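Jedcombe Patchwork Bedspread - Set-up and Care Guide

Section 3: Using the bed as a folding table, then dressing it again

A spread-out bedspread is the best folding table in the house! The big flat surface gives you room for a whole shirt with the sleeves out, and the patchwork blocks are handy straight lines to fold against. Do your laundry first, then finish the bed.

Folding dark clothes on the spread

1. Pull the bedspread flat and smooth it from the middle toward the sides. It doesn't have to be perfect yet.

2. Shake out each dark item over the floor, not over the bed. The pale blocks show every bit of black fuzz.

3. Lay the item flat, front side down, with one long edge along a row of blocks.

4. Take hold of one side, lift it clear of the bed and bring it over toward the middle. Lift the fabric, don't drag it - dragging pulls the bedspread along too and you'll be smoothing it all over again. 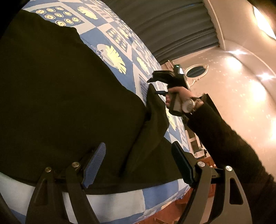
Fig. 3-1. Lifting the side of a black item into a fold.

5. Repeat on the other side, then fold from the bottom up. Stack finished items on a chair.

Note: The Plalus clip-on lint brush works well on the bedspread if you brush in one direction only.

CAUTION: Do not fold damp clothes on the bedspread. Dark dye can transfer to the light blocks, and it is very hard to get out.

Straightening the bedspread

6. Clear everything off. Check for socks, which love to hide in the creases.

7. Stand at the foot of the bed and pick one line of blocks to follow. I like a line near the middle, but any line that runs the full length will do.

8. Pinch a small fold of fabric near the edge and draw it gently toward you until the line runs straight.

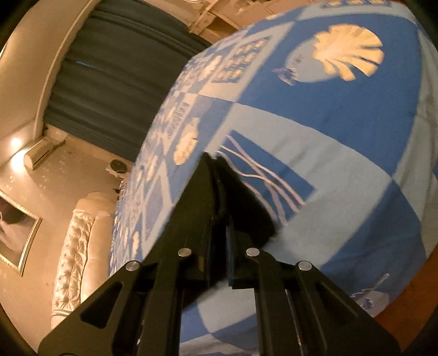 9. Move along one hand's width and pinch again. Short, light pulls are much kinder to the print than one big tug, and you get to enjoy the pattern as it comes into line - the shell is my favorite!

10. Walk around to the other side and do the same. If a crease stays put, slide your flat palm under the fabric and push it out from beneath.

11. Check the drop on both sides. With an Inen or Timmermans mattress deeper than 13 inches, the sides will hang a little shorter, so center the spread carefully.

CAUTION: Take off rings and bracelets before step 8. A snagged thread should be trimmed, never pulled.

For washing and drying, go to Section 4.

Section 3 revised 18th May by Ívar Eskildsen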